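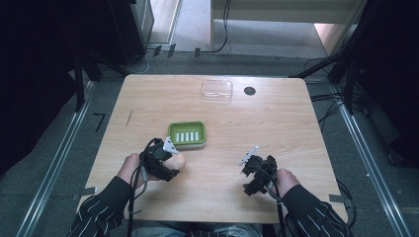 The Leung Room table, with the green soap dish and the clear container.

CLEMBRIDGE HOUSEHOLD GOODS EXCHANGE
Minutes of the members' meeting held 10/08/2019 in the Leung Room

Welcome and apologies
The chair welcomed everyone and thanked those who had come in early to put the heater on, as it was a bitter morning. Apologies were received from two members with colds and from the whole of the Jastura group, who were at their own open day. The previous minutes were accepted with one correction: the spare kettle went to the upstairs kitchen and not the downstairs one, and it has since been found there, to general relief.

1. The table
A long and very friendly discussion. Members agreed that the new table has changed the room for the better, and several said how much lighter it feels in there with the pale top. The secretary was asked to record particular thanks to the member who drove it over from Foltari in two trips and wouldn't take petrol money.

There is a thin dark scratch on the left side of the top, running at an angle across the grain. Opinion was divided on whether it came with the table or arrived afterwards, and the meeting decided, kindly, to leave that question alone. One member offered to go over it with a wax stick in a matching colour. Another was worried that a repair would show up more than the scratch does, and felt a well-used table is entitled to a mark or two. It was agreed to try the wax somewhere underneath first and bring the result back to the next meeting.

The round black cable hole was also raised. Those who bring a laptop would like to keep it clear. Would everybody please remember not to park the clear container right up against it, as it is see-through and very easily overlooked!

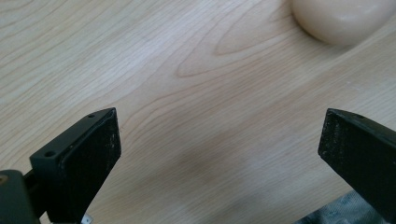 The grain of the tabletop, with the arched figure members admired.

The meeting then got rather sidetracked by the grain itself - the long nested loops in particular - and a member who used to do a bit of woodturning gave us a most enjoyable few minutes on how a log is sliced to bring out that cathedral pattern. It was suggested that placemats be bought to protect the top. Carried, with a limit of $30, and the colour left to whoever goes shopping.

2. Small bathroom and kitchen items
The green soap dish with the white ridges was brought up for discussion, as two households had put their names down for it. Both turned out to be willing to give way to the other, which took some time to sort out. Settled by the toss of a coin. The member who missed out has first call on the next soap dish to come in, of whatever colour.

The clear plastic container is to stay with the room for the time being, for pens, labels and the other bits and pieces that otherwise wander off. A request for a lid was noted. If anyone has a shallow rectangular one at home with no partner, please bring it along and we can see if it fits.

3. Money
The balance stands at $2000 after the purchase of the table, which members thought very healthy. It was moved that $100 be set aside for shelf liners and a second box of labels. Carried. A suggestion that we put some towards a rug was warmly received and held over until March, when the room hire is due and we'll know where we are.

4. Other business
Chipped crockery is still being left at the side door. A new notice will go up, in a gentler tone than the last.
Tea towels: please take one home and wash it.

The meeting closed at noon and most people stayed on for soup.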